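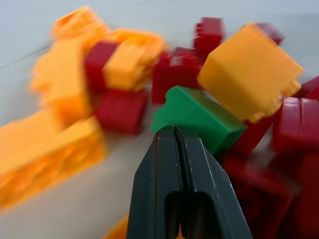

The Robot Gets the Easy Bricks. Lucero Carhuamaca Gets the Rest.

Filed under: Work & Machines | 2 comments | 100 shares

2022-11-27

The sorting room at Trunby has a radio, a kettle and a strict rule about who may touch the radio. The rule predates the robot arm, which came in September and has so far expressed no preference.

Trunby takes in used building blocks from schools and day cares, washes them, sorts them and sends them back out in bags. Lucero Carhuamaca has run the sorting room since the company moved to Flotville. She agreed to talk during her lunch, which she ate standing up, with one eye on the arm.

"People ask if it took my job," she said. "It took the part of my job where I pick up a yellow one and put it with the yellow ones. I had made my peace with that part. I could do it and plan a wedding."

Had she planned a wedding?

"My sister's. She didn't use any of it."

The arm works from a pile tipped out on a pale tabletop. It likes a piece that sits on top with clear air on both sides. What it gets, mostly, is blocks leaning on other blocks. On the day I visited, a lone green piece among the reds and yellows held the whole room's attention for longer than I would have guessed possible.

"Green is a good test," Carhuamaca said. "The color it gets right away. The trouble is the yellow one lying on top of the green one. You or I would flick it off. We don't even know we do it. The arm has to be told about flicking."

The person who tells it is Hatsue Tsuji, a technician with Myklebust, the firm that installed the system. She comes in 2 days a week and has a stool of her own, which in that room counts as tenure. I asked her what had surprised her about the place.

"How much of the work wasn't written down," she said. "I was given a sheet that said sort by color, then by size. Then I watched Lucero for a morning and she was doing about nine other things. She smells them! If a batch smells of crayons she puts it back in the wash."

Carhuamaca, from across the table: "Crayon doesn't come off in one go."

The smelling remains a human responsibility. So do chewed pieces, and pieces that have been snapped together by a determined child. Those go into a tub the staff call Pumov, after the label on the side, and the tub gets emptied by hand in the afternoon. Before September everyone took a turn at it. Now the two sorters who are left in the room do it every day, and opinions on this vary.

"I have thumbs like a rock climber," said Judite Aguiar, the other of the two. "They said the machine would take the repetitive work. Pulling stuck bricks apart is repetitive. It's just that the machine can't do it, so now it's called skilled."

Is it paid as skilled?

Aguiar looked at the owner's door for a while. "We're in conversation," she said.

The owner is Solveig Bakke, who runs Trunby with her daughter Idun. There used to be 3 more people in sorting. One retired, and the other two moved to packing, where, Bakke said, she had been short for years. She was quick to say that no one had been let go and a little slower on whether anyone would be hired.

"Not in sorting," she said. "I won't pretend otherwise. If Judite left tomorrow I'd have to think about it, and I would rather she didn't leave tomorrow."

The target for the arm is 500 pieces an hour. Bakke has it on a card taped above her desk. Has it been hit?

"It has been approached," she said.

Idun Bakke, who does the scheduling, was less delicate. "Lucero beats it before coffee. After lunch it catches up. By four it's ahead, and that's the whole business case, right there, the bit between four and six when everyone's back hurts."

I brought this back to Carhuamaca, who considered it fair. Her back is better than it was in the spring, she said. She also talks less than she used to. With five at the table there was always a story going, and with the arm in the middle she and Aguiar sit too far apart to hear each other without shouting. They have asked for the table to be turned. Tsuji says that can be done, but the arm would need to be set up again from scratch, and she would want a quiet week for it.

"So we wait for a quiet week," Carhuamaca said. She rinsed her fork. "In toys. In December."

She went back to her side of the table and turned the radio up.

Comments (2)

brickmom_ofthree: We got a bag from these folks for our day care and it did not smell of crayons, so thank you Lucero.

D. Harlan: "We're in conversation." Been in that conversation since my plant put in palletizers. Ask for it in writing, Judite.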